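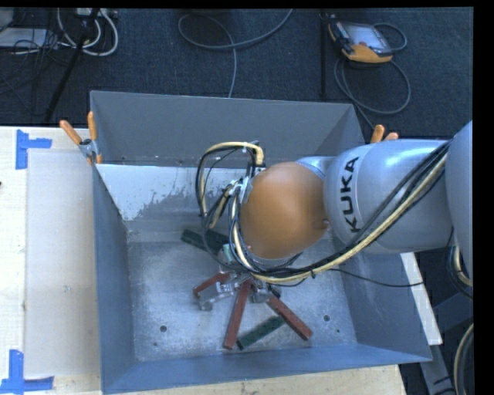
Farah Siregar swimwear line — anyone believe this?

hemline_harry
Posted 05/08/2023
So the gossip pages have Farah Siregar "in advanced talks" with Lungate to put her name on a swimwear range, out next April. She only finished with Nadbridge in the spring. Has anyone seen this from a source that isn't another gossip page? Every version I've read quotes the one before it.

pleatsandthankyou
It was in the Starkdale newsletter first, and they do get things right now and then. They had the Nadbridge split a fortnight early.

hemline_harry
They also had her opening a shop. Still waiting for the shop.

mothball1658
"In talks" means someone's agent had lunch. Call me when there's a bikini on a hanger.

Also, I bought from the Nadbridge range. £90 for a wrap dress and the lining had gone at both armholes after 2 washes. Her name was stitched in beautifully, I'll give them that.

tweed_and_tea
Mine's been fine, and I've worn it to death. Did you wash it at 40? The label says cool wash.

mothball1658
Cool wash, inside out, in a bag. I can read a label.

tweed_and_tea
Only asking.

pleatsandthankyou
Isn't Loan Tô meant to be doing the actual designing? That would change my mind a bit. The stuff she does under Cù is properly cut, and she understands that people have hips.

hemline_harry
Where did you get Loan Tô from? Not being funny, I can't find her name anywhere in this.

pleatsandthankyou
Comment under the Starkdale piece. Someone who said they'd worked on samples.

hemline_harry
Right. So a stranger, under a rumour.

saltwater_sue
I don't see why everyone's so sour. She swims, she was wearing decent one-pieces long before anyone paid her to, and Lungate already make swimwear. It's a better fit than the dresses ever were.

mothball1658
Lungate make the same black one-piece every year and move the straps. Putting a famous name on it adds twenty quid — that's the whole plan.

saltwater_sue
I have two of those black ones and they've outlasted everything else in the drawer, so I'd pay for a third. Not twenty quid extra, mind.

hemline_harry
I've emailed Lungate's press office to ask. Will post if they reply.

tweed_and_tea
They'll say they don't comment on speculation.

hemline_harry
They did. Word for word.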